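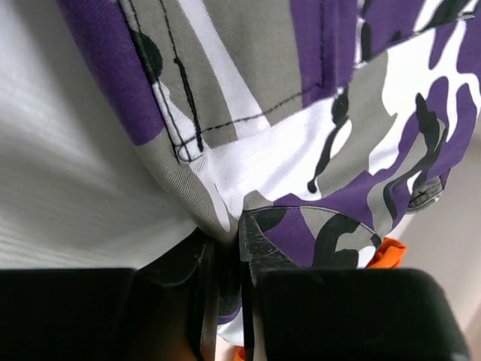 3.2. Effets de la concentration sur le réseau de distribution

L'acquisition d'Himero par Prollby, annoncée en mars, constitue le second cas étudié. L'opération réunit un voyagiste spécialisé dans les séjours balnéaires et un distributeur dont l'activité repose sur 200 agences indépendantes. Conformément au protocole exposé en section 2, les entretiens ont été conduits auprès de 40 gérants d'agence, puis codés séparément par deux analystes.

La figure 3 présente l'évolution du taux de commission moyen avant et après l'opération. Le maintien de l'équipe dirigeante d'Himero – condition inscrite au protocole de cession – semble avoir limité les résiliations, qui concernent environ 15 agences. Ce résultat rejoint les observations de Van Wyk et Arruda sur les fusions verticales, mais s'écarte du modèle de Khumalo, selon lequel l'intégration des systèmes de réservation entraîne un retrait rapide des petits points de vente.

Figure 3. Taux de commission moyen versé aux agences partenaires, par trimestre (données Prulteck, calculs des auteurs).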